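August 25, 2022
Bench notes, paste and boards, Skedska bindings

Back on the paste today. The Flunville tap water has been smelling of chlorine all week, so I let a bucket stand overnight with a cloth over it and I'm using that from now on. If you need water for paste, take it from the bucket and please refill it!

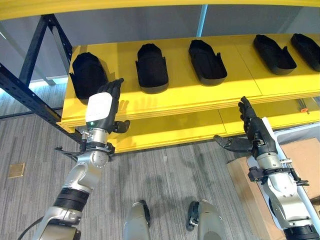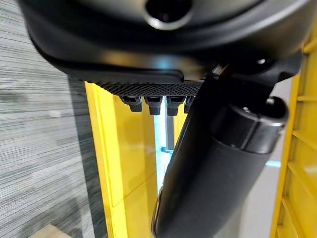 First one: black shoe-shaped trays along the top of the yellow shelves.

OK, paste. I've been blaming the flour for the lumps and I owe the flour an apology. Same Plornus starch as last time, same pan, same whisk, and this batch came out smooth as pudding. The only thing I changed was soaking it first. I weighed out 132 g of starch, stirred it into a little cold water until it went like heavy cream, and then left it alone while I cleaned the press (which took longer than I meant it to, so the soak was a good long one). After that it went into the rest of the water, 406 g all together, and onto the low burner.

That's a thick paste, by the way. Way too thick to use straight. I like making it thick and letting it down later, you can always add water and you can't take it out again. It went from milky to kind of translucent gray all at once, the way it does, and I kept stirring well past the point where my arm had opinions. Cooled it with a sheet of plastic right on the surface so it wouldn't skin over. Pushed it through the horsehair sieve 2 times. Hardly anything left in the sieve the second time.

Then the warping business. Last round of Skedska covers bowed outward, every single one, and I wrote in here that the boards were bad. I don't think they are. I cut test pieces from the same sheet, some with the grain going head to tail and some with it going across, and pasted the same cloth on all of them. The ones with the grain going the right way pulled in a little toward the paste side and relaxed once I lined the inside. The cross-grain ones curled up like potato chips and no lining was going to save them. So I went back to the leftover boards from the bad batch, did the bend test, and sure enough, cross-grain. My own cutting. I must have turned the sheet to squeeze out an extra cover. Saved a strip of board and lost a whole set of covers, lovely.

New habit: pencil an arrow on the full sheet before the first cut, then another arrow on each piece the second it comes off the cutter. Big arrows. They get covered up anyway.

Paper from Mạc arrived and it's gorgeous, a warm off-white with a bit of tooth to it. It's also thirstier than what we've been using for endpapers. I pasted a piece the usual way, counted to ten, laid it down, and it kept on growing after it was down, so I got a ripple along the fore edge. Gave the next piece a full minute to stretch before laying it and it went flat. Drier paste helps too. For this paper I'd go with something like thick yogurt on the brush, put on thin and worked in, with the brush going from the middle out.

Grain on the Mạc paper runs the long way, so our usual layout wastes a lot. I sketched a different one on the back of the invoice. The invoice is in the drawer with the bone folders, please don't file it yet!

Small stuff:

Swap the blotters. The ones in the press were stiff and crinkly and I could see the crinkles printed on a test cover.

The wide brush is shedding. I picked hairs off cloth all afternoon. It can be demoted to dusting.

Cloth still needs to come in wider. The leftover blue from April isn't enough for a full set, it might do for spines.

Spine linings: tried the thinner tissue and it tore when I rubbed it down. Going back to the old weight.

Test covers are under weight now between fresh blotters. I want to leave them until the cloth side doesn't feel cold against my cheek (not scientific, works every time). No peeking, that means me. Paste is in the fridge in the jar with today's tape on it, and once it starts to smell sour it goes out, no matter how nice the texture is.

Next up: cut 2 full-size covers from the good sheet, arrows first, and case in the sewn dummy with the Mạc endpapers.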